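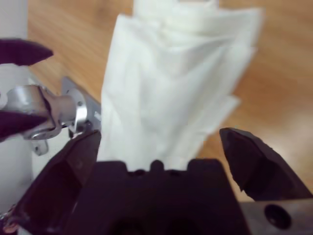

Monday, April. Prize draw for the Gevis premiere

Entry form went live at 9 a.m. on the Fisum page. Adthorpe signed off on the wording late last week with one change: "no purchase necessary" now sits above the button instead of down in the rules. Fine by me, it reads better there.

Prize structure as it stands: one grand prize and 102 first prizes. The grand prize is the replica map case, the boxed season, the signed poster and the coat. Adthorpe wants a stated value of $700 for it. I added up the retail prices and can get there only if the poster is counted at the framed price, and we are shipping it rolled. Asked them to either pay for the frame or lower the figure. No answer yet. The rules page has the value left blank until they decide, and it must not go out to the newsletter list like that.

First prizes are the enamel pin, the paperback and the print. Value stated at $4 more than the paperback plus pin, so the print is down as almost nothing. Left it. Adthorpe says the print was given free at the trade show and they can't claim more.

Form notes

Test entries from the weekend are still in the Fisum table. I marked them with TEST in the last name field but did not delete them, because deleting a row there also releases the entry number and the next real person gets it. Before the draw, filter them out on export. Do it on the export file and leave the live table alone.

Duplicate check works on email address only. The same address with a dot added gets through as a new entrant. The rules say one entry per person, so we need a second pass on postal address. I tried matching on street line and ZIP code and it caught the duplicates I had planted, but it also threw together two apartments in the same building. Changed it to street line, unit and ZIP. If the unit is blank, look at it by hand.

Age box: the form lets you go on without ticking it if you come in from the mobile link. Reported to Fisum at 11. They can reproduce it. Until it's fixed, anyone with an empty age box gets an email asking them to confirm, and they stay out of the draw if they don't reply by closing time.

Packing

Jakubowski delivered 200 mailers. They are the right depth but the flap glue is weak along one edge, and the first few I closed came open again when I pressed on the corners. Taped them across the short side and they held. Taping all of them will slow down packing. I've asked Jakubowski for a replacement batch or a credit. If we hear nothing by the time the draw closes we tape.

The grand prize box is separate and isn't here yet. The coat folds to the size of the inner tray if the sleeves go in first. Hood last, or the lid bows.

Prints need a backing card. Tried one without, mailed it to ourselves, came back with a crease through the title. With card, no crease. Order card.

Winner email

Draft is in the shared folder. I took out "Congratulations" from the subject line after it went to spam in two of our own inboxes. "Your Gevis premiere entry" got through to both. Body text still needs the reply deadline and the line about what happens to a prize that isn't claimed. Rules say it gets redrawn once and then stays with Adthorpe. Size question for the coat goes in the grand prize version only.

To do
- chase Adthorpe on the stated value
- second address pass, with unit number
- backing card
- ask Fisum whether the closing time follows the visitor's time zone or ours
- change the banner to "contest closed" as soon as the form shuts; last time it stayed up and we had people writing in for weeks

Last updated: Monday, 4 p.m.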